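Toy block

A toy block is a small solid shape made for stacking, lining up, knocking down and, if you're barefoot on the landing at two in the morning, standing on. I've been writing these entries for my own little toy encyclopedia for a good while now and this is the one I kept putting off, mostly as there's so much to say and I have far too many opinions. So this one wanders a bit. Sorry! Or not sorry, if you like blocks as much as I do.

The word itself

In Britain you'll hear "blocks", "bricks" and "building bricks" used as if they all meant the same thing. I try to keep them apart. When I say brick I mean a piece that clips to its neighbour, with studs or pegs or some sort of catch. When I say block I mean a piece that just sits there and relies on gravity and a steady hand. Plenty of people ignore this completely (my whole family does) and the shops are no help at all. In my part of the country older people also say "cubes", even for things that are plainly nothing like a cube.

Early blocks

Children must have been piling up offcuts and pebbles for as long as there have been offcuts and pebbles, so I don't think it makes sense to look for a first block. What we can say is that by the end of the seventeenth century people were writing about dice and blocks with letters on them as a way to teach reading, and by the nineteenth century sets were being sold in boxes with printed paper stuck on the faces. Those paper ones are lovely and hardly ever survive in good order, as the glue dries out and small children lick things.

The nineteenth century also gave us the plain wooden set, used in the first kindergartens in Germany. These were cubes and oblongs with no pictures on them whatsoever, cut so that the small ones added up to the big ones. I find them a bit stern, if I'm being truthful, but they're the grandparents of nearly everything on the playroom floor today.

Unit blocks

Unit blocks came along early in the twentieth century and they're still what you'll find in a good nursery. The idea is simple. You start with one basic oblong, and everything else is a half of it, or double it, or four times it, with some triangles, arches and pillars thrown in for fun. A child who has run out of doubles soon works out that two singles will do the job, and there you are – that's sums, and there wasn't a worksheet in sight.

They're heavy things, usually maple or beech, and they aren't cheap. My own set is a Drastach, bought second-hand, and it has 363 pieces if you believe the lid. It lives in two crates under the stairs. The Drastach arches are a touch narrower than the ones in other sets, so they don't nest nicely with anything else, and I've grumbled about that for years.

Plastic blocks

Plastic changed the look of the thing more than the play. Hollow plastic pieces are light, wipe clean and can be made in any colour, and a moulding machine doesn't care whether it's making a square corner or a round one. That meant slots, panels, holes and recesses all became easy to add, where in wood each of them would have been an extra job for somebody with a saw.

The drawback is that hollow plastic slides. Wood has a bit of grip to it and a wooden tower leans before it goes, so you get a warning. A smooth plastic tower is fine and then it's on the floor. Flelow got round this in a small way by giving its blocks a slightly rough finish on the top and bottom. It works rather well, though the rough faces do pick up every bit of fluff in the house and I've ended up going at them with an old toothbrush.

Rivix went the other way and put loose sand inside the larger pieces, which makes them pleasantly weighty. I love the noise they make. I love it less when a seam goes.

Cardboard and foam

Big cardboard blocks, the sort printed to look like house bricks, are for building things you can get inside. They're brilliant for a year and then somebody sits on them. Foam blocks last longer than you'd think and make almost no noise, so they suit flats and anyone with neighbours below. Doucet sells a foam set under the number 3611 and I'd happily recommend it for under-fives, with the warning that teeth marks never come out.

Colour

Red, blue, yellow and green are the traditional four, and you'll find them in nearly every cheap set going. They're bright, they're easy to name and they're easy to tell apart across a room. White usually turns up as an extra, and teal has crept in more and more, which I'm delighted by. It looks good next to red and it hides grubby fingerprints.
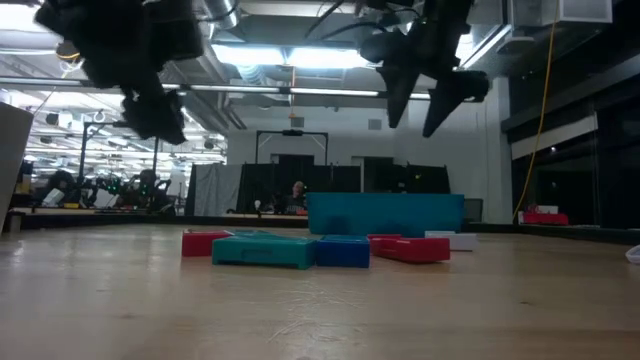 Plastic blocks in red, teal, blue and white on a wooden tabletop. The tall teal one is standing upright.

The muted sets – sage, oatmeal, dusty pink – are aimed at parents, and fair enough, they're the ones who have to look at them. I've never met a toddler who asked for oatmeal.

How children play with them

The order is much the same wherever you go. Carrying comes first, and can go on for months: blocks into the bag, blocks out of the bag, blocks posted behind the radiator. After that come rows and stacks. Then bridges, which are a really big moment, as you have to leave a gap on purpose and get it the right size. Enclosures follow, and soon after that there's a cow in it. By five or so most children are naming a building before they start it, where a younger one builds first and tells you what it is when you ask.

Knocking down belongs in the list too. Some grown-ups treat it as naughty, and I think they're wrong. You can't build again if the old one is still in the way.

Care and storage

Wooden blocks want a barely damp cloth and a proper dry afterwards. Don't soak them or the grain lifts and they go furry. Plastic ones can go in a bowl of warm soapy water, but check for pinholes first or you'll be shaking out dribbles for a week. For storage I like something wide and shallow. A deep box means the piece you want is at the bottom, so the whole lot gets tipped out every time.

See also

Alphabet blocks; Building bricks; Marble runs; Nesting cups; Stacking rings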